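Evaluation of the GenRobot.AI Hand-Held Gripper Kit
Student project report, Iestyn Samuel
Submitted 25th April

3. Method

Our department wanted to know if the Skalier kit is good enough for the second-year course, so I used it at home for the main part of this project. The kit has two hand-held grippers, one for each hand, and a camera. The user holds the grippers and does a normal task, and the recordings are later used to teach a robot arm.

I chose small household items, mostly bottles, jars and boxes, and I worked on a bed with a sheet. A soft surface is more difficult than a table, and the manual does not say much about it. I planned 60 recordings with both hands. 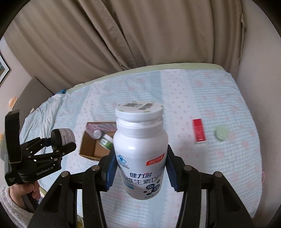

Each recording was checked the same evening. I marked it as usable when the hand positions were complete from start to end. By this rule 40 recordings were usable. Most of the others lost tracking when I turned my wrist too fast.

3.1 Problems with the handle

After a long session my thumb became tired. Stela Jenkins, who has smaller hands, also tried the kit and needed more breaks than me. I think the handle should be offered in two sizes.

3.2 Price

The kit costs 900 euros without the software license. For one student this is too much, but a group could share it. The license question is still open, and I will ask the seller again before November.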